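Gekness Dual-Arm Simulation Pack, with the Plerkley gripper add-on

The sales page says you can go from download to comparing grippers in an afternoon. Mine took until 2 in the morning, most of it spent on a license check that kept timing out. Once it was running I had a white two-armed robot with a different gripper on each wrist, and that setup is the only reason I paid for the add-on. It costs 200 dollars on top of the base pack.

Swapping is quick, I'll give them that. You choose an end tool for each arm from a menu and it mounts without any fiddling. The small gripper with the dark fingertips went on the left, the grey two-finger one on the right. 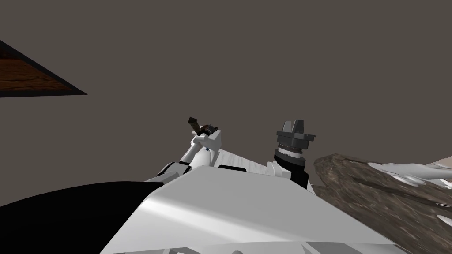
What I don't trust is the contact model. With the default settings the grey gripper picked up every test block I gave it, 100 tries out of 100. I have never owned hardware that did that. Lower the friction a little and the blocks start sliding out sideways, which looks closer to life, but the manual gives no hint what value matches which finger pad. You are left guessing. The small gripper was fussier and I ended up believing its numbers more.

The head view is another sore point. It starts out tilted, and the angle resets each time you reload. I wrote to support in February and got a link to a page I had already read.

Arm control is fine. Joint limits are enforced, and I saw no jitter at the wrists when both arms moved together. The Wonico controller plug-in loaded but ignored my speed settings, so I went back to the built-in one.

If you already use Lakatos for your arms, I see little here worth switching for. Try the 7-day trial first, and change the friction before you believe any score it gives you.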